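Progress report to the Statar programme office
Project: Cliludach, two-handed manipulation learned in simulation
Reporting period: to the end of March
Prepared by: Savita Thakur, Chauhan

1. Status

Work packages 1 and 2 are complete. Work package 3 (transfer of the trained policy between kitchen tasks) is open and is running two weeks behind the plan agreed at the last review. Spending is within the allocation. No change to the scope is requested.

2. Work in the period

The simulated kitchen task was rebuilt after the move to the new release of the Zornier physics engine. Contact settings for the bowl and the pan were retuned, as the old values gave visible jitter whenever a finger closed on a thin rim. The retuning took longer than planned and accounts for most of the delay.

We then collected 295 demonstrations by teleoperation. Each one was replayed in the simulator from its recorded joint commands, and replays that drifted from the original object poses were sent back for a second pass with a smaller time step. Drift was worst in the stages where one hand holds an object clear of the table and the other is moving towards contact.
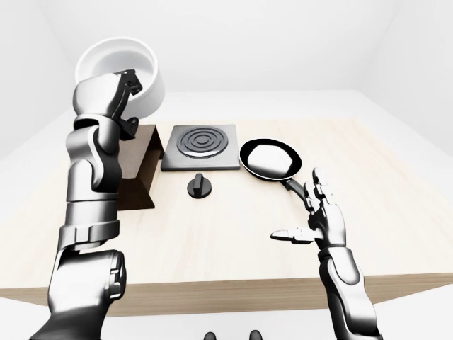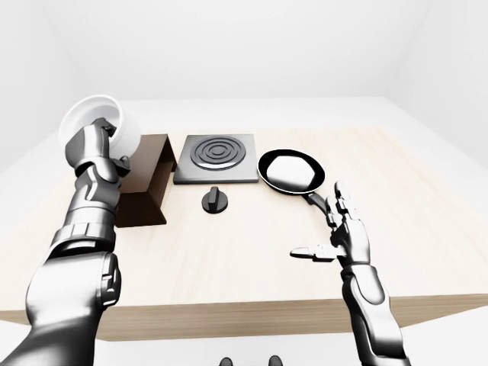

Simulated kitchen task, bowl held in the left hand.

The main result of the period concerns how the two arms are represented in the policy. The baseline predicts a single joint action for both arms at every step. The revised policy has a separate action head for each arm, with a shared encoder and a short exchange of features before each prediction. The difference matters in states of the kind shown, where the left hand has the bowl raised and tilted over the table and the right hand is open beside the handle of the frying pan. Under the baseline, small corrections on the right side leaked into the left wrist and changed the tilt of the bowl. With separate heads this coupling is much reduced, and the left wrist stays close to its demonstrated path while the right hand closes.

The gain is not even across the task. Approach and grasp of the pan handle improved clearly. Turning the control knob did not improve, and in a few seeds it became slightly worse. We believe the knob is limited by how finely its pose is seen by the encoder, and the action heads have little bearing on it. A test with a higher input resolution is set up but has not been run.

3. Evaluation method

All policies were trained from three random seeds. Start poses of the movable objects were varied within the range used for collection, and the same set of start poses was used for every policy. An episode is scored by stage as well as by final outcome, so that a late failure can be told apart from an early one. Stage scoring is automatic and reads object poses directly from the simulator. It was checked by hand against a sample of replays, and one fault was found: a grasp was credited when the fingers touched the pan handle without closing on it. The rule has been corrected and the affected runs rescored.

4. Problems and risks

Training time per run has gone up by about 2 hours with the new engine release. This is acceptable for the current plan but leaves little room for repeat runs before the next review.

The contact settings are tuned for rigid objects only. If the programme office still wishes to include cloth in the later tasks, a decision is needed by May so that the extra tuning can be costed.

5. Next period

Run the higher resolution test on the knob stage. Repeat the comparison of action heads on the second kitchen task. Release the corrected stage scorer to the partners, together with the replay scripts and the list of start poses. A draft of the methods section for the joint paper will be sent to the programme office with the next report.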